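Suturing Robots at Bultden Lab Back at Work After Grip Fault Halts Practice Runs

A pair of surgical robot arms that spend their days sewing up practice tissue are stitching again after a fault in the software that controls grip sent the team back to its test logs. No patient was involved, and nobody was hurt. For a crew that has been teaching machines to tie knots since October, getting the arms moving again was a very happy moment! 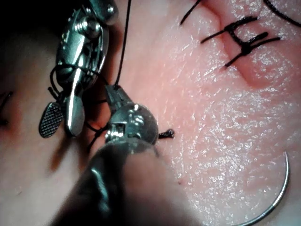 By the Bultden Bulletin technology reporter
May 26, 2019

The trouble showed up during run 247 of the Borkholm suturing project. One arm was supposed to hold the thread while the other took over, a move the team calls the handoff. The control screen said the jaws were closed and the thread was secure. It was wrong. The thread had slipped, the second arm kept pulling as if it still had something to pull against, and the pad under it was dragged sideways before the force limit kicked in and stopped both arms.

That force limit did exactly what it was built to do, and the team is pretty proud of it. The arms froze in place, the alarm sounded, and an operator released the jaws by hand from the console. The pad was torn along one edge and had to be thrown out. One needle was bent.

The bigger worry was the screen. A robot that drops a thread is a nuisance (people drop thread too, all the time), but a robot that drops a thread and reports that it's still holding on is a safety matter, and the Borkholm team treated it like one. All automatic runs were stopped that afternoon, and operators went over to manual control only.
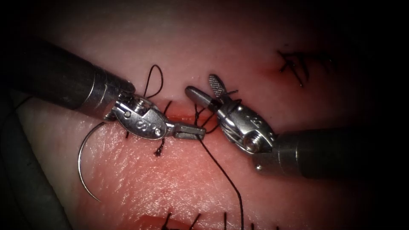
Two instruments meet over the cut on a practice pad, with the curved needle hanging from its thread.

Finding the cause took a while. The first guess was worn jaws, so the instruments were swapped out, and the fault came back. The second guess was a loose cable in the left arm. That wasn't it either. The answer was hiding in the way the software decides that a jaw is closed. It looked at how hard the motor was working and compared that with a fixed number. If the wrist was bent far enough, the motor had to work harder just to hold its position, and the software read that extra effort as a good solid grip on the thread.

It's a wonderfully sneaky bug, the kind that can sit quietly through run after run of easy stitches and then pop up on an awkward one. Once the engineers knew what to look for, they went back through the logs and found 2 earlier handoffs with the same false reading. Both times the thread had stayed put by luck, so no alarm went off. 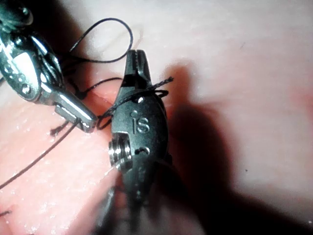

The repair comes in two parts. The number is no longer fixed, so the grip check now takes the bend of the wrist into account. There's also a new step before each handoff: the holding arm gives the thread a tiny tug, and if it doesn't feel the right amount of pull in return, it stops and asks for help. The tug adds a little time to every stitch, and the team has decided it can live with that.

Cordeiro, the company that wrote the original grip software, has sent the same change to the other labs that use it. The Skoltden training center, which runs a similar pair of arms, paused its own sessions as a precaution and plans to start up again after its operators have practiced the new stop-and-ask routine.

Before automatic runs were allowed again, the Borkholm arms had to get through 85 handoffs in a row with an operator's hand on the stop button. They made it on the first try, and there was cheering in the control room. Two of those handoffs ended in a stop-and-ask, and in both cases the thread really was slipping.

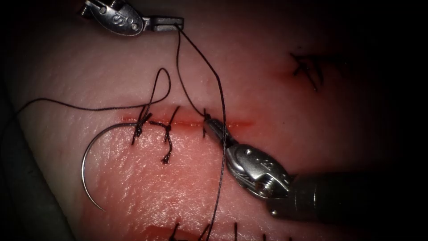
Suturing along a practice cut, one arm holding the thread and the other at the newest stitch.

The lab hopes to record up to 4,000 stitches on practice pads before the project closes. Every false grip reading, if there are any more, will now be logged as a safety report and shared with Cordeiro and Skoltden. Automatic runs are limited to daytime hours for now, and an operator must stay at the console for all of them.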